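로봇 동아리 일기, 담요 편

6/9/23

이번 학기부터 학교 로봇 동아리에 나가고 있습니다. 한국어로 글을 쓰는 것은 아직 저에게 숙제 같은 일이라서, 틀린 표현이 있으면 댓글로 알려 주세요. 지난번에 고쳐 주신 분들께 감사합니다. 이제 "로봇을 배우다"와 "로봇에게 가르치다"를 헷갈리지 않습니다.

우리 조의 과제 이름은 Skerkitz입니다. 뜻은 없습니다. Conall 선배가 칠판에 쓴 글자를 모두가 잘못 읽어서 그대로 이름이 되었습니다. 조원은 저와 Cillian, Bríd, 그리고 Conall 선배입니다. 과제의 내용은 부드러운 물건을 정리하는 동작을 모으는 것입니다. 사람이 집게를 손에 들고 직접 움직이고, 그 기록을 가지고 나중에 로봇 팔을 학습시킵니다.

처음에는 컵과 상자로 연습했습니다. 딱딱한 물건은 어디를 잡아도 모양이 그대로이니까 마음이 편합니다. 그런데 천은 다릅니다. 잡는 순간에 모양이 바뀌고, 조금 당기면 또 바뀝니다. 저는 집에서 빨래를 갤 때 이런 것을 한 번도 생각하지 않았습니다.

지금까지 우리 조가 남긴 기록은 77개이고, 그중에서 쓸 수 있는 것은 43개입니다. 나머지는 대부분 제가 너무 빨리 움직인 것입니다. Bríd는 화면을 보면서 "천천히, 더 천천히"라고 말합니다. 제 생각에는 이미 아주 천천히 하고 있는데, 재생해 보면 역시 빠릅니다. 손이 급한 성격을 숨길 수 없나 봅니다.

집게를 쥐는 법도 다시 배웠습니다. 손목에 힘을 주면 두 손가락의 끝이 천에 비스듬히 닿고, 그러면 천이 밀려서 도망갑니다. Cillian은 먼저 천을 살짝 누르고 그다음에 닫으라고 했습니다. 저는 "누르다"와 "눌리다"를 노트에 같이 적었습니다. 동아리에 가면 한국어 단어도 늘어서 좋습니다.
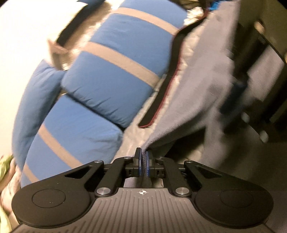 Tomás Hayes

회색 플리스 담요는 이렇게 가장자리를 얇게 접어서 잡습니다. 파란 테두리가 있는 패드 사이에 천이 얇은 주름처럼 조금 끌려 내려오면 저는 안심이 됩니다. 너무 많이 잡으면 두꺼워서 불편하고, 너무 적게 잡으면 빠집니다. 옆에 띠로 묶은 파란 뭉치는 아주 푹신해 보여서, 연습이 길어지면 저는 그 위에 눕고 싶어집니다.

Conall 선배는 11월 발표회 전까지 쓸 수 있는 기록을 91개로 늘리자고 합니다. 저는 속으로 계산해 보고 조용히 물을 마셨습니다. 그래도 다음 모임에서는 담요를 펴는 동작도 해 보기로 했습니다. 접는 것보다 펴는 것이 쉬울 것 같은데, Bríd는 반대로 생각합니다. 해 보고 다시 쓰겠습니다.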